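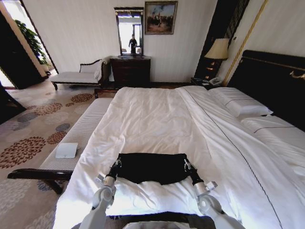
Skevport Hotels — Housekeeping, Rooms Team

Re: [rooms-list] T-shirts left out on the beds

Hi all,

Replying to the whole list as a few of you wrote to me separately after the last message. I've left the original underneath.

The short answer is that guest clothing left out on the bed gets folded and put on the bench at the foot. If the room has no bench, use the chair. It does not go in a drawer or the wardrobe, and it does not go back in a suitcase, even if the suitcase is open. In March we had 9 calls to the desk about clothes guests couldn't find, and 8 of them were in a drawer.

The Lusero floor has been doing it this way for a while. The Ponce floor hasn't, so this is mainly for you.

Folding a T-shirt on the bed

1. Clear the near end of the bed and pull the duvet roughly flat. It doesn't have to be perfect, you'll be straightening it afterwards anyway.

2. Pick the shirt up by the shoulders and let it hang. Black ones like the FREE! shirt show every bit of lint from the bedding, so give it a light shake over the floor before it goes near the white.

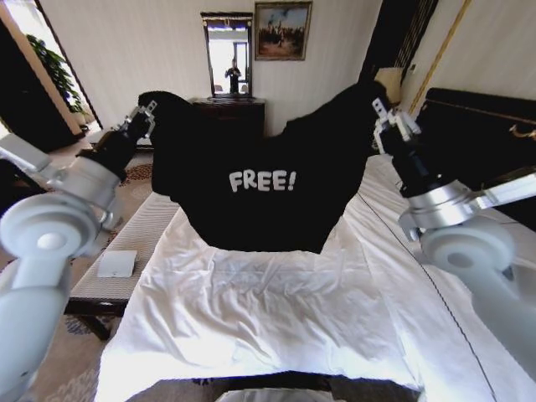 3. Lay it face down with the collar away from you. Smooth it from the middle out to the sides with a flat hand.

4. Fold one side in to the middle, sleeve back on itself, then the other side. Hem up to the collar in 2 folds. Turn it over so the print is on top and the guest can tell which shirt it is.

5. Anything damp goes on a hanger in the bathroom. Don't fold it and don't put it on the upholstery.

If there's a card on the bench, put the clothes beside it and leave the card where it can be read.

Colour on the white linen

Wenceslao Salinas in the laundry has asked that we check the duvet cover after moving dark clothing, especially new cotton. If you find a mark, strip the cover, tag it and send it down by itself. Please don't spot clean in the room. The Nallent powder in the old caddies sets dye if it's left on, and he would like those tubs back at the linen room whether they're full or not.

A bunched-up black shirt is harder to check under than a flat one, so lift it right off the bed first and look at the whole patch where it was.
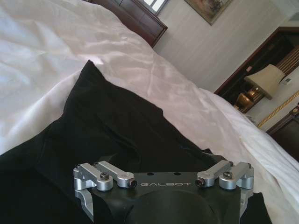

What if there are more than 5 pieces of clothing on the bed?

Leave them where they are, make up the rest of the bed as neatly as you can and write "clothing on bed" on the room sheet. The supervisor will decide whether to ring the guest.

Room sheets are due at the linen room by 3 pm as usual.

Rooms Team

On the rooms list, Ponce floor wrote:
> Can someone confirm what we do with T-shirts and so on
> left lying on the bed? I was trained to put them in the
> top drawer, but one of the Lusero people told me bench only.
> Also do we fold them or just lay them over something?
> I don't mind which, I'd just like both floors to be
> doing the same thing.
> And is anybody still using the powder for marks on the
> duvet covers? There's a tub in my caddy with no lid.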